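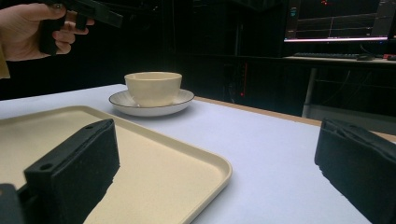
*White table, light-brown wooden edge at right.*

**Panel inspection, Larov pump station - 5 August 2021**
Inspector: Noémie Ouellet

- [x] Lockout applied, zero voltage verified
- [x] Ground continuity, all 3 bonds
- [x] Terminal torque marks intact
- [ ] Level transmitter loop - reads 97% at full scale, recalibrate
- [x] Run-hour meter: 3,521
- [ ] Spare fuses - none in door pocket

Comments: Conduit seal at junction box 71 is cracked. Garnet Dufour to replace before October. Leave the Simard relay in manual until the loop is rechecked.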